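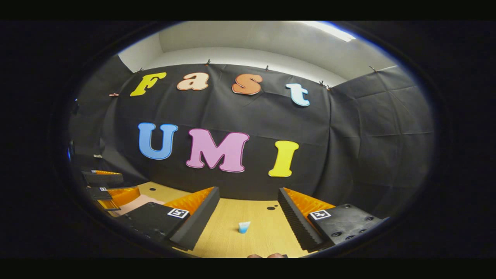
Foam-cut letters on black fabric

Hangar and kitchen-table tips for student pilots, part 11
Posted Aug 1, 2023 by Aileen Bautista

Quick one, got a lesson at four. Mostly cleaning and storage stuff plus a couple from the inbox.

Headset ear seals. Take them off, wipe with a damp cloth and a drop of dish soap, wipe again with plain water. Air dry overnight. Not the dryer, not the dashboard. Foam mic cover comes off too, swish in a cup of warm water, squeeze in a towel. If it crumbles get a new one, they're cheap.

Headset smell. Don't zip it in the bag sweaty. Hang it on a coat hook for an hour first.

Paper charts. Fold along the old creases. Clear tape on the back at the corners where the folds meet, before they split. Mine live in a cereal box cut on the diagonal, standing up, spines out. Throw out expired ones or write OLD on the front in big marker so you dont grab it in a hurry.

Kneeboard elastic gone slack? Sew a new strip in, 11 inches worked for me. Measure over your flying pants, sitting down. I did it standing and had to rip it out.

Fuel tester cup. Own shelf, own bag, never in the kitchen drawer. Fuel goes back in the proper can at the field, not on the grass.

Fuel smell on clothes. Hang outside till you can't smell it at all, THEN wash, alone, and line dry. Check before it goes anywhere near heat.

Windshields. Lots and lots of clean water first to float the grit off. Bare hand, no rings. Then a plastic cleaner that's okayed for aircraft and a clean soft cotton cloth, straight strokes. No paper towels. No blue window cleaner, the ammonia kind crazes acrylic. Keep the cloth in its own zip bag, if it hits the floor it's a floor rag now.

From Aranka Gál, who shares a hangar at Barta: muffin tin for screws when the inspection panels come off. One cup per panel, masking tape label on each. She also puts a bright ribbon on every flashlight. Lost one under a seat in October and found it in spring, batteries leaked everywhere.

Logbook. Ballpoint only, gel smears. Total each page in pencil, check it, then ink. I carried 71 forward as 17 once and spent a whole evening hunting for it. Photograph every page when its full.

Snacks. Nothing with chocolate in summer. Pretzels in a jar with a screw lid, crumbs get into the seat rails.

Pens: bring three. One will roll away.

More when I get to it. Still owe you the one on tow bar paint.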